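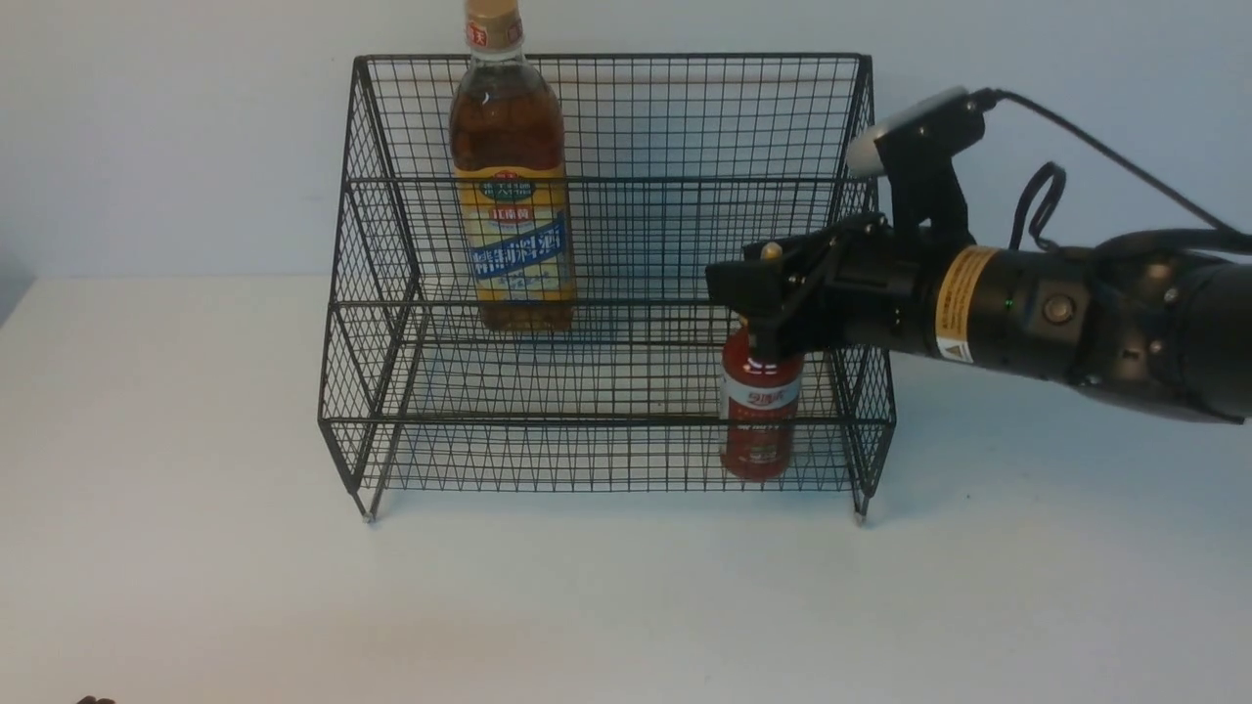

Edmund Adamczyk lleva media vida ordenando cocinas ajenas y todavía se entusiasma como el primer día. «Empecé con los estantes de mi abuela, fíjate, y de ahí no salí», cuenta mientras sirve el té. En su taller, Mitberg, ha probado más de 200 especieros, y el que más defiende es el de rejilla negra con dos niveles.
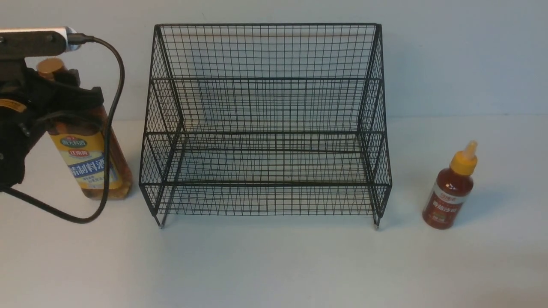

Los condimentos altos son su tema favorito, y se le nota. «Detrás pongo lo que tiene cuello largo, y delante lo bajito», explica. El vino de cocina, con su tapón dorado y su etiqueta amarilla y blanca, puede quedarse también en la mesa, junto a la rejilla. «¡Yo lo uso a diario, lo quiero a mano!»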